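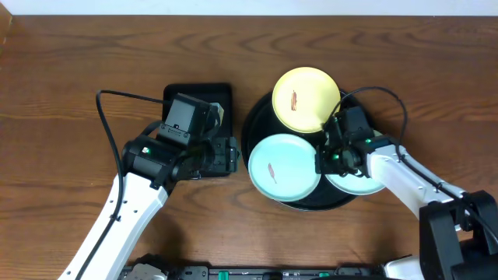
White rings on an oiled hardwood table

Posted by Helmi Oksanen in Furniture and finishes

I have a hardwood table, 122 cm by 77 cm, bought second-hand. The seller told me it had been oiled but could not name the product. Since February it has picked up several white rings from mugs. They do not feel raised and a fingernail does not catch on them. I have tried a dry cloth and a little olive oil, with no change. Do I need to sand the whole top, or can the rings be treated one at a time? I have a tin of Cetham hard wax oil left over from a shelf, satin, opened last year.

3 replies

Jovita Ponce
White marks are moisture held in the finish. Black marks are in the wood itself and are a different job. Yours can be treated one at a time.

First wipe the olive oil off with white spirit on a clean rag and leave the top overnight. Olive oil never hardens and will stop a new coat from curing. Then lay a dry cotton cloth over one ring and pass a warm iron over it, no steam, for a few seconds. Lift, look, repeat. If the ring fades but does not go, rub along the grain with a fine grey pad and put on a very thin coat of hard wax oil. Wipe off all the excess after 11 minutes or so says my tin, but go by yours.

Test under the top first. If the finish is lacquer and was sold to you as oil, the iron can soften it. A drop of water left on oil for ten minutes usually darkens the wood slightly – on lacquer it just sits there.

Lay used rags out flat outdoors to dry. Oily rags in a heap can catch fire.

tapia67
sand it. 120 then 180 then oil. did mine in an afternoon

Emora
I would not sand the whole top for a few rings. Check the tin before you use it, though. If there is a skin on the oil or it has gone stringy, buy a small new one. Satin over an unknown finish may also leave a patch with a different sheen, visible in low light. In that case the whole top needs a thin coat.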